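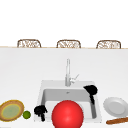
Loltcombe Public Records and Digital Rights Club

Review: Tehrani, a desktop tool for reading and sorting released documents
By Orysia Demchenko, August 2023

I have been waiting years for a program like this one, and after 3 weeks with it I'm going to try to stay calm while I tell you what it does.

Tehrani takes a folder of released government papers (scans, email printouts, crooked faxes, all of it) and turns them into something you can search. It runs on your own computer. Nothing goes up to a server, which matters a lot if your stack includes incident reports with other people's login names in them, as mine did.

My test pile was the set Clumden sent us in February after our request on the town network outage. It came as one PDF, 296 pages long, with no bookmarks and the pages out of order. I had already read the thing once by hand and kept notes, so I knew where the good parts were and could check the software against them.
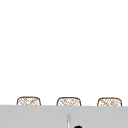
The text recognition was the first happy surprise. It read the typed memos almost perfectly and did well on the faxes too, even the ones with a stamp across the middle. Handwriting is another story. It skipped most of the margin notes, though it does flag those pages so you can go back and type them in yourself.

Then there's the redaction view, and oh, I love the redaction view! Every blacked-out block gets logged with its page and whatever exemption code is printed next to it. You can sort by code, or pull up two copies of the same memo side by side and see where one reviewer hid a line that another one left in. I found a pair like that in my first evening. Fatemeh Babaei is using it in our appeal letter now.

The timeline is nearly as good. Tehrani picks out dates and lines up the emails, and for the first time I could follow who at the vendor, Fluvance, was told about the outage and when. It does get confused by forwarded messages and will sometimes list the same one twice.
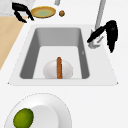 A few gripes. Setup took me most of an afternoon, and the manual assumes you know what a checksum is. (It's a kind of fingerprint for a file, and you'll want it if anyone ever asks whether your copy has been changed.) The free version stops at 1000 pages per project. Export to a spreadsheet works fine, but the column names are odd and I ended up renaming them all. Kirsten Mikkelsen tried it on an older laptop and the fan ran the whole time.

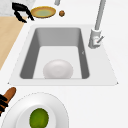 She kept it installed anyway, and so have I. If you only file a request now and then, the free version will do you nicely. For anyone with a pile that's been sitting there since the last round of appeals, get it, give it a long evening and start with the redaction view. I'm loading the Clumden contracts next and will post the column name list when I've cleaned it up.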